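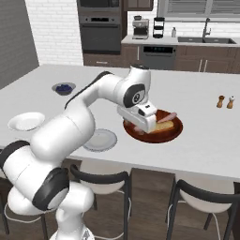 Figure 1. The kitchen simulation, with the gripper over the dark red-brown plate.

Visit report: Imbridge robotics open day
Group members: Maëlle Thibodeau, Yusri Nair, Shuzhen Pan

1. Why we went

Our module asks each group to see one automated system being shown to the public and to report on what was shown and how it was explained. We chose the Imbridge open day because two of us want to do our final project on robot arms that handle food. It ran on a Wednesday in April. We arrived at 11 and stayed until the last talk.

2. What was on show

There were three rooms. The first had posters, the second had a conveyor sorting cell from Clanitz, and the third was given over to a simulator called Dramidari. We spent most of our time in the third room, so this report is mainly on that.

Dramidari runs a kitchen on a computer. A white arm works at a large white island where plates, bowls and food have been set out. The person running the demonstration was Farah Entili, who writes the tasks. She explained that a task is a short sentence, such as "put the bread on the plate", plus a rule that decides whether the arm has done it. The starting positions of the objects are changed between runs so that the arm cannot just repeat one movement.

According to her slides, each task is run 3000 times before anyone tries it on real equipment. A run takes 23 seconds if nothing goes wrong. Many run at once overnight, and in the morning the team looks mostly at the failures.

3. The demonstration

We watched food handling tasks on the big screen. Yusri took notes on the gripper and I took notes on the layout. The kitchen is more detailed than we expected. It has an oven, coffee equipment, a sink with a tall tap and a dishwasher, none of which were part of the tasks we saw. Farah said the background matters when the arm is controlled from camera pictures, as it has to learn to ignore things it does not need.

What we noticed most was how close together the parts of the problem are. The gripper has to come down at the right angle, and the arm itself can hide the object from the viewer. Shuzhen asked whether it also hides it from the cameras. The answer was yes, sometimes, and so they use more than one.

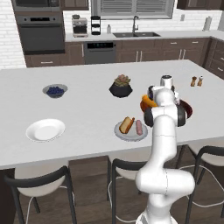
Figure 2. Another view of the island. The hot dog in its bun is on the grey plate, and the gripper is over the dark bowl with an orange object between them.

Soft food was said to be the hardest part. In the simulator the sausages and bread are treated as stiff shapes – they do not squash. Farah was open about this and said it is the main reason a task can pass on the computer and fail on the bench.

4. Questions afterwards

Jaanus Žukauskas gave the last talk, on moving from the simulator to the real arm. He used a test kitchen at Vasiliauskas as his case. We asked what usually goes wrong first. He said lighting, then plates that slide when touched. He also said a student group could build a simple version with 2 or 3 objects in one term, if we left out anything soft.

5. What we would do differently

We should have written our questions before the day. We also missed the Clanitz talk because it was on at the same time as the second Dramidari session, and the sorting cell was switched off when we went back. Yusri has emailed to ask for the slides and we will add them to the appendix if they come.

For the final project we plan to start with one plate and one stiff object, and keep a record of every failed run.

Maëlle Thibodeau wrote sections 1 to 3, and Shuzhen Pan wrote 4 and 5.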